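Do Moving Company Blogs Tell Customers Anything Useful?
Final project report, Service Marketing
Submitted in April

1. Why we picked this topic

Most household movers now keep a blog. The posts are seasonal, they come out every few weeks, and they promise tips on packing, choosing a crew and settling in. Our instructor suggested we look at how small service firms use content to win customers. We chose movers because two members of the group had changed apartments in the past year and had read a lot of these posts without getting much out of them. That is a bias and we admit it up front.

Our question was simple. If a person reads a mover's blog before booking, do they come away knowing more about what the move will cost and what happens when something breaks?

2. Firms and material

We looked at three local movers, Pesteo, Plokum and Fivden, and one storage company, Leung, that also rents out trucks. All four serve the same metro area and all four say on their home page that they are the most trusted in it, a claim none of them backs up with a source. We wrote to each firm asking where it came from. Plokum sent a coupon. The others did not answer.

We collected 200 blog posts from the four sites. Posts shorter than 300 words were left out, mostly holiday greetings and hiring notices. For each remaining post we recorded whether it contained any of the following:

A price, a price range or a method for working out a price
A statement about who pays for damage
Packing advice specific enough to follow
A link to the booking form

The first version of our coding sheet also had a line for "friendly tone." We dropped it after a week. Every post had a friendly tone, and the column told us nothing.
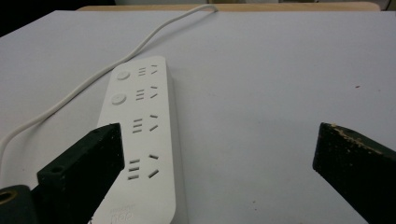 Coding was done in pairs. When a pair disagreed, a third member read the post and decided. The most common disagreement was over packing advice. One of us was willing to accept "wrap fragile items carefully" as advice and the rest were not. We settled on a rule that the post had to name a material, a box size or an order of steps. Under that rule a good deal of what the firms call tips no longer counts.

3. What we found

The link to the booking form was in nearly every post. Prices were rare. Only 42 posts said anything at all about cost, and most of those said that cost depends on many factors, then listed the factors and stopped. We counted these as containing a method, which was generous of us. A reader could not get from them to a number.

Fivden was the exception. It has a page explaining how it charges for stairs, long carries and waiting time, and several of its posts point to it. The page is hard to find from the main menu, and we only came across it through a post about pianos. Still, it exists, and it is written in plain language.

Damage was covered even less than price. Pesteo has one post on the subject, which tells customers to photograph their furniture before the crew arrives. That is sound advice, but the post never says what the company will do with the photographs. Leung refers readers to the rental agreement. Plokum says its crews treat every item as if it were their own, and we have no way of testing that.

Packing advice was the strongest category. Leung in particular has a good run of posts on dish boxes, mattress bags and how to load a truck with the heavy pieces forward. It also sells all of those supplies. We don't think that makes the advice wrong, but the number of boxes it recommends for a one-bedroom apartment seemed high to everyone in the group who has lived in one.

4. The small survey

We also asked fellow students who had moved recently how they chose a mover. We put up a notice in the student union and sent it to the department mailing list, which reaches roughly 600 people. The response was poor. We are not reporting percentages because there were too few answers for them to mean anything, and we were advised in class that a chart would make the data look better than it is.

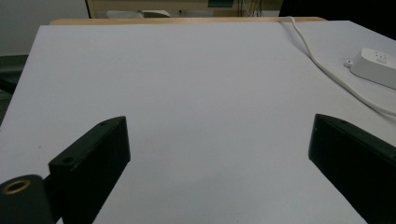

What we can say is that most of those who answered had picked a firm because a friend or relative had used it, or because it had a truck free on the right day at the end of the lease. A few had read reviews. One person mentioned a blog, and that was to complain that it came up first in a search for something else.

This fits what we suspected, and for that reason we are wary of it. Students move small loads over short distances and often borrow a van. A family moving a whole house across the state might read every word on a mover's site. We did not reach any families.

5. Does the blog do its job?

It depends on whose job is meant. One explanation we read in our course materials is that such blogs are written mainly for search engines, and the evidence we have is consistent with that. City and neighborhood names turn up far more often than a person would use them in speech. Several posts on different sites share the same structure down to the order of the headings, which may mean they came from the same outside writer, though we could not confirm it.

The firms might answer that being found is the whole point and that price is settled on the phone. Fair enough. But then the posts should not be described as guides. A customer who reads ten of them and still does not know whether stairs cost extra has not been guided anywhere.

6. Limits

Four firms in one area is a small sample. We read only what was public and did not request quotes, so we cannot say whether the firms are clearer in private. Our damage category was probably too narrow. A post that mentioned insurance in passing without saying who was covered was marked as a no, and another group might have marked it differently. We also did not look at video, which Plokum seems to be moving toward.

If we did the project again we would request a written quote from each firm for the same imaginary apartment and compare it with what the blog had led us to expect. We would also start the survey earlier, before finals, and ask at apartment buildings as well as on campus.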